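I keep the equipment budget for our kitchen manipulation work, and this README is where I put everything I'd otherwise have to repeat in chat every time somebody asks why we haven't bought a second arm yet. It sits next to the data because the two got planned together. If you only want the file layout, skip to the bottom.

## What's in this folder

- `plan.csv` – the purchase list, one line per item, with a status column
- `scenes/` – the simulated kitchens we use before spending money
- `logs/` – reach and grasp checks, one folder per kitchen
- `quotes/` – PDFs from vendors (please don't rename these, the script matches on file name)

The project is called Killinance. Arnulfo Londoño set up the scenes and most of the log format, and I do the ordering, the nagging and the spreadsheet. If something about a scene looks wrong, write to him. If a price looks wrong, that's me, and sorry in advance!

## How we decide what to buy

We look at the tasks first. For each one I write down what the arm has to reach, what it has to pick up, and how heavy the worst thing is. Then Arnulfo runs the task in simulation with the arm models on our list, and anything that can't reach gets crossed off. It's a boring way to shop and I love it. Last year we went the other way around (nice arm first, tasks later) and spent the spring building a riser so it could get over the edge of a sink.

We have 12 tasks in the plan right now. Most are countertop work: pick up a piece of fruit, move a bowl, bring a glass over to the faucet without knocking into it. Glass is the one that eats the budget, by the way. Clear things are hard on depth cameras, so there's a separate camera line in `plan.csv`, and I'd rather you didn't raid it for cables.
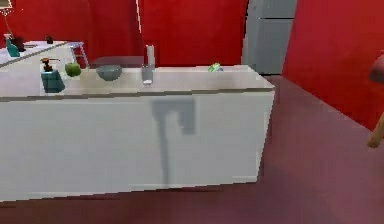
**Do we need to buy the mobile base at the same time as the arm?**

The base can wait. Every task in the first round can be done from a fixed mount, and the arm we're leaning toward bolts to either one. I've put the base in the second round so we can see how the fixed tasks go before we commit to a bigger charger, a bigger floor area and a longer safety review.

## The vendors

We're down to two quotes. Kurex is cheaper up front, and their gripper comes in the box. Hunus costs more but includes the controller and training for 2 people, which I'd otherwise have to pay for out of travel. I went back and forth on this all through June and I still change my mind depending on how much coffee I've had.

Things I'd check on any quote, from either of them:

- Is the controller a separate line? It was on our last order and I missed it.
- What do replacement fingertips cost, and how long do they take to ship?
- Does the warranty cover a collision, or only a part that fails by itself?
- Is freight in there? A crated arm is heavy, and our loading door closes at 4 p.m.

Usuga makes the mount. There's no second quote for it – they cut the plate for our old arm and still have the drawing, so I'm happy to just send them the new bolt pattern.

## The money part

The whole thing is budgeted in units, because I got tired of updating the file every time the exchange rate moved. One unit is whatever our finance sheet says it is this quarter. The first round is 42 units. Of that, 11 are held back for spares and repairs, and I'm not going to let anyone talk me out of them. Fingertips wear, cables get pinched, and somebody will drive a wrist into a countertop sooner or later (it was me last time).

Compute isn't in here. It comes out of the shared pool, so if you need more rendering time, ask for it there and leave a note in the status column so I know the schedule might slip.

## Using the scenes

Each scene loads by itself, no robot included. You add the arm from the config, so the same kitchen can be tried with both candidates. Please keep object names the same between runs, or the comparison script throws a fit. Materials are pretty plain and the textures are low resolution. That's fine for reach and clearance, but don't use these renders to pick a camera. We did a little of that early on and the numbers were way too cheerful.

Logs record success or failure, the closest distance to anything that wasn't the target, and the joint that ran out of travel first. That last one has been the most useful for shopping – it tells you pretty fast whether you need a longer arm or just a better spot for the mount.

## Still to do

- Get the shipping weight from Hunus
- Ask Kurex if the gripper can be left off for a lower price
- Measure the outlet by the test bench again (my notes say two different things)
- Add the second-round items to `plan.csv` with a `later` tag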